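Getting marks off a white board used as a table top
Home and Garden > Cleaning > 9 replies

stureo_22
I keep a big white board on top of my wooden table so I don't wreck the wood when I'm sorting bits and pieces. It's picked up a patch of dark smudges near the middle, short streaks in a row, plus a few specks. Dish soap and a microfibre cloth did nothing. Any ideas before I bin it?

Wian Ndlovu
Try a pencil eraser on one streak first. If it lifts, it's surface rubber or graphite and you can do the whole patch that way.

naidoo_k
Magic sponge. Two minutes and you're done.

grutia
Careful with the sponge. They're abrasive and they take the shine off. I did mine last November and the cleaned patch now picks up dirt faster than the rest of the board. I'd go with isopropyl on a rag.

naidoo_k
I've used them for years on laminate with no trouble. You have to go lightly.

stureo_22
This is how it looks at the moment, with the blue box I keep on the left side. 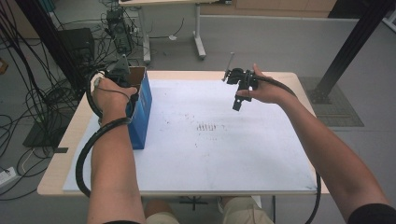

What should I try first if I don't know what made the marks?

Start with the mildest thing, so the eraser, then isopropyl on a corner that doesn't matter, and leave the sponge for last.

Workholm
Agree with that order. Also wipe with plain water between each one and let it dry so you can see what colour is left.

grutia
And put something under whatever you're sliding around on it. A square of felt would do.

naidoo_k
Or flip the board over and use the other side. Still say the sponge is fine.

stureo_22
Other side has old glue on it, so no flipping. I've got erasers in the drawer and will get a bottle of isopropyl on the weekend. Will post how it goes.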